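# Saving the Bubble Wrap: A Talk with Fletcher Tautahi

Fletcher Tautahi has packed breakable things for 26 years, first at Skurnell, where he wrapped lamp glass, and now at Pirihi, a small shop that mails out secondhand dishes. I asked him for a few packing tips and got an entire afternoon, and I loved every minute of it.

He starts with the table. "People pack on the floor, on the bed, on top of the washing machine," he says. "Give yourself a proper table! You want to lay the sheet out and see all of it before anything goes on top."

His other great subject is used wrap. Pirihi sends out 270 parcels in a normal month, and Fletcher reuses every sheet that comes back in decent shape. A crumpled one doesn't bother him at all.

"Crumpled is fine," he says. "Crumpled means it did a job for somebody. I put it down, I press it out from the middle with my palms, and then I hold it up to the window and look for flat bubbles. If there's a dead patch I cut it out and use the rest for cups."

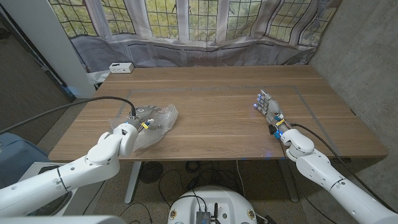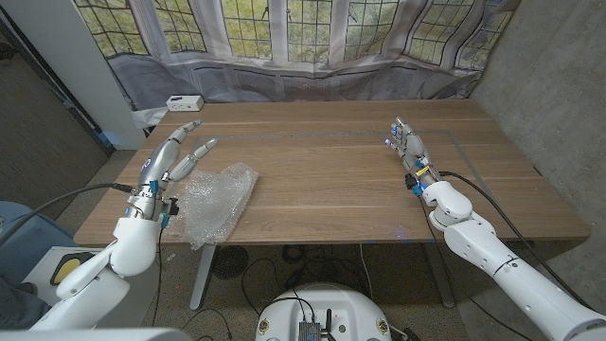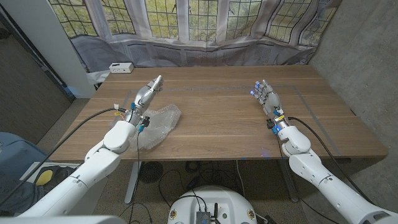

Clear bubble wrap on a wooden tabletop.

He is just as particular about which way the bubbles face. "In, toward the dish," he says, and he's quite firm on this. "Flat side out, so your tape has something to grab. And go easy with the tape, please. The person at the other end has to get in there, and if they go at it with a kitchen knife you've wasted your whole morning."

For plates he uses 3 layers, turning the plate a quarter each time so the folds don't all pile up on one side. Teapots get the spout wrapped first, then the handle, then the lid on its own in a separate little bundle. (I tried this at home on my grandmother's teapot and felt extremely professional.)

Has he ever been tempted by something newer? He once tried Trullex, a paper honeycomb that stretches out like an accordion, and liked it for jars. "Lovely stuff, and it makes a great noise. But I can't see the chip on a rim through paper, and I like one last look before the box closes."

The scraps go in a bin by the door, and anything bigger than his hand gets saved for January, when the shop sends out its leftover holiday stock and he can get through 200 small pieces in a week. I asked whether he ever sits down and just pops a few.

"Only the ones I've cut out," he says. "Those are mine."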